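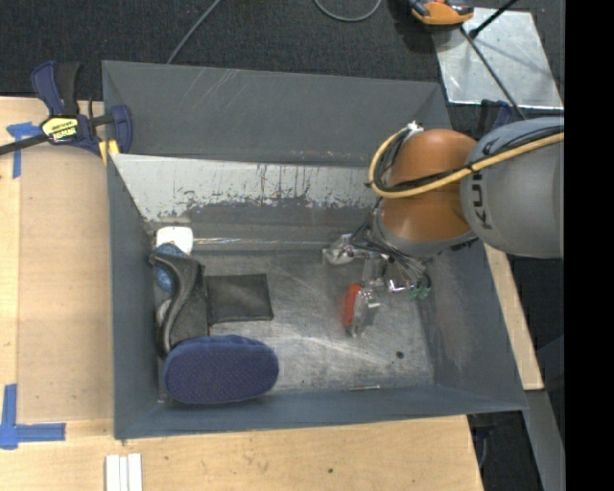
Scratched and scuffed: a grey metal bin with plenty of wear on it.

Lorkbridge scrap drive passes its target with a month to spare

Households in Lorkbridge and neighbouring Plultthorpe have given so generously to this year's scrap metal drive that the old bandstand, put up in 1856 and closed to players for the past two summers, should have its new roof before the winter sets in.

The drive set out to raise £2000 and had reached £3000 by the first week of October, helped along by a very welcome load of copper pipe from the former Manalo bakery and by 46 families who cleared out their sheds, lofts and garages (one or two of them, we hear, for the first time in a good many years!).

"I thought we'd get a few saucepans and a bike frame," said organiser Palesa Pretorius, who was still answering the telephone when we called in at teatime. "People have been so kind, and they do like to stop for a chat while they're at it."

Roofer Wendell Escobedo hopes to begin once the slates arrive, and the Plultthorpe brass players have already asked for the first booking. Metal can still be dropped off at the station yard until the end of the month, between 9am and noon. Fridges and paint tins cannot be taken.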